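Chapter 3

When the Planner Says Yes: Feasibility, Confidence and Other Claims

Before you start
You should be comfortable with coordinate transforms and with the joint-space planners of Chapter 2. The exercises use the Ploseo planning library, but any planner that reports a status code will do.

3.1 What a success flag means

Every planning library has a function that returns something like "plan found". Students tend to read this as "the arm can pick up the object". What the flag says is much smaller. It says that, given a model of the arm, a model of the table and a target pose, the search found a string of joint positions that don't collide in the model. The fruit itself doesn't come into it.

Much of the writing on manipulation software slides over this gap. A vendor's page will tell you that its planner solves 200 queries without a failure, and you'll have to read a long way down to learn that the queries were drawn from the same simulator the planner was tuned on. The Hosteck benchmark, which we'll use later in the chapter, has this problem in its older release. The newer release is better but still treats every object as perfectly placed. Keep that in mind when you see a score.

Consider a plain tabletop task: pick up an apple and put it in a bowl. There are three pieces of software between the cameras and the motors. Perception produces an estimate of where the apple is. The planner turns that estimate into a path. The controller follows the path, within some error. Each piece was probably tested alone, by different people, and each assumes the one before it did its job.
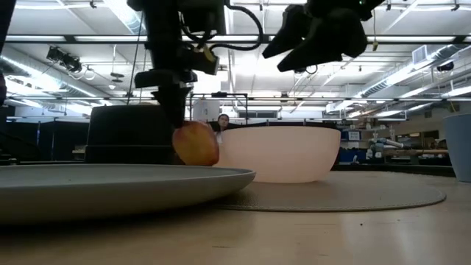
The errors add up in ways a single success flag can't show. Suppose perception places the apple 16 millimetres to one side of where it sits. The planner has no way of knowing this. It'll plan a neat path to the wrong spot and report success, and the controller will follow that path faithfully and report success as well. Two green lights, and a finger pressing on the side of the fruit.

Crowding makes it worse. An apple in open space forgives a sloppy estimate. Put it in a gap between a container and a bowl and the same error can bring a fingertip into contact with something the planner believed was clear. The usual fix is to pad the obstacles, growing each one in the model by a safety margin. Padding works until the margins fill the gap, at which point the planner reports that no path exists, even though a person looking at the table can see one. Engineers then shrink the padding until the plan comes back. It's worth asking what has been learned about safety at the end of that process -- very little, in our view.

3.2 Confidence scores

Perception modules often attach a number to each detection, and it's tempting to treat the number as a probability. Sometimes it is one. More often it's the output of a final layer that was never calibrated against anything you could measure with a ruler. The Benmoussa test, described in Section 3.4, is a cheap way to find out which kind you have. Run it before you write any code that branches on the score.

A high score for the label "apple" also tells you nothing about the pose. The two are routinely mixed up in log files, and we've seen a whole season's worth of results from the Fultumdale trials rest on that mix-up.

3.3 Terms used in this chapter

Feasible: a path exists in the model.
Executable: the controller can track the path within its stated error.
Successful: the object ended up where it was meant to go, as checked by a measurement that doesn't share code with the planner.

We'll hold to these meanings even where the papers we cite don't.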